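Opinion > Work and Machines > Essays

The Patience of the Left Hand

I spent most of April teaching a robot to deal with a cable, and I would like to report that I came out of it humbled. I came out of it with a sore neck and a grudge against audio accessories.

The job was at Bimdale, which rents the upper floor of a building in Dratville that used to sell carpets. They needed people to drive a pair of arms by remote control, over and over, doing small household things, so that the arms might one day do the small household things without us. The ad said "no experience necessary, good hands a plus." I have a degree in comparative literature and I tie my own flies. They called me back in 90 minutes.

You stand at a rig with a handle for each hand. You squeeze, the gripper squeezes. You turn your wrist, the gripper's wrist turns, a hair later. Everything you do goes into a file, and each file is called a demonstration, a word I had until then associated with blenders and street marches. Our team's target for the cable task was 3152 demonstrations. I asked Shahram Naseri, who ran the floor, where the 3152 came from. He looked at me the way a waiter looks at someone who has asked where the soup comes from.

My complaint is with the phrase "learning from humans." I have heard it in talks and in sales decks and once from a man at a wedding who had put money into Kaleck. It suggests an apprenticeship. You picture the old cabinetmaker and the boy, the shavings on the floor, some gruff affection. What the machine is given is the motion of a person who can't feel what he is holding, is watching through somebody else's eyes, has been at it since eight, and would like a sandwich. If it learns from that human, it will learn a good deal about sandwiches.

Take the feeling part first. Try plugging in a phone in the dark and notice how much of the work is done by your fingertips having an argument with the metal. Too high, too low, wrong way up, there. You never look. With the handles, you have only looking. I knew the plug was in the jaws when I could see it was in the jaws, and I knew I was pushing too hard when the cable bent into a shape I didn't like. By the second week I had developed a whole style around this blindness. I came in slow, I stopped short, I lined things up by comparing one edge to another, and then I committed, like a man parking a borrowed car. The style worked well enough. It was also nothing like how I use my own hands, or how anybody does.

So which one are we teaching? The company says we are passing on human skill. I say we are passing on the skill of running a robot, a perfectly respectable trade with about as much to do with human dexterity as marionettes have to do with dancing. I don't mean it as an insult to marionettes.

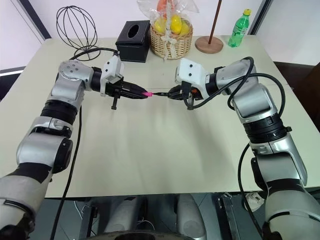 Two grippers, one thin black cable, and a pink plug, with a basket of fruit looking on.

The second trouble is the mistakes. Early on I fumbled constantly. I would close the jaws on air, back off, come round again, nudge the thing sideways, get it on the third try. I marked those runs as bad and threw them out, as I'd been told to. A clean demonstration was one in which nothing went wrong. Shahram had a chart on the wall with a column for each of us, and a clean one got you a blue dot. I am a grown man with a mortgage and I wanted those dots very badly.

Then one afternoon they let the arms try it alone. The first attempt missed by the width of a pea. The gripper closed, found nothing, and proceeded with total confidence to carry the nothing over to the other hand, which received it. The two of them stood there joined by an imaginary wire. It was the best acting I have seen all year. And of course it carried on like that, having never once been shown what a person does after missing. We had shown it a world in which people don't miss. Every useful thing I knew about recovering from my own clumsiness had gone in the trash, and I had been paid in blue dots to put it there.

They changed the rule after that, to their credit. We were asked for 300 runs with trouble in them. You would think this would be easy for a staff so well supplied with natural talent, but ask a person to fumble and he gives you a terrible, theatrical fumble, a silent-movie fumble. The honest ones only come when you're trying. What we ended up doing was keeping everything from the last hour of the shift, when we were tired, and letting nature provide.

I should be fair to the other school. There is a firm across the river, Wieczorek, where they do it by hand. You take hold of the arm itself and walk it through the job, as you'd guide a child's elbow at the pool. I tried it for a morning as a guest. You do feel things that way, the weight of the arm and the bump when it meets the table, and I thought for an hour that this was the answer. But you are also moving a heavy object with your whole back, and two arms want two people, and two people want to talk. My partner and I did eleven attempts at folding a washcloth and disagreed during all of them. What the robot took from our morning, I'd guess, was something about marriage.

Neither method is wrong. I'd just like the people who sell the results to stop talking as if the human were poured in at one end, pure, and came out the other as competence. Somebody chose the handles. Somebody chose the cable, and decided what a good run was, and hired a fly-tier. Each of those choices is in there now and will be in there when the arms are in your kitchen, and no one will be able to find it. I tend to approach everything from slightly to the left, for instance. It's an old shoulder thing. I have reason to believe there is now a machine in Dratville with my shoulder.

The men with money in Kaleck don't care for this line of talk. The answer I got at the wedding was that with enough data it all averages out. Perhaps it does. There were six of us on the cable, though, and four were left-handed, which I put down to chance and the ad. The average of six tired people is a tired person of no particular height. If you want the thing to know what hands know, you'll have to get the feel of the work into the record somehow, through better gloves or better fingers, and you'll have to pay people long enough for them to get good, and then ask them what they were doing. In my whole time there I was asked what I was doing once, and it was by the fire inspector.

I'd have had plenty to say. I could have told them that the left hand is the patient one. In a two-handed job one hand works and the other waits, and the waiting is the harder half: holding still, giving a little, turning the plug a few degrees so the other can find it. Most of my bad runs came from the hand that was supposed to be doing nothing. You won't find that on the chart. In the files it looks like an arm that hardly moved.

We got to nearly 400 in our best week, and I have a photo of the chart. The job ended when the target was met, with cake, which we cut ourselves. I've since gone back to editing other people's grant applications at home. Last week I had to plug in a lamp behind the couch, and I caught myself coming in slow, stopping short, and leaning down to look.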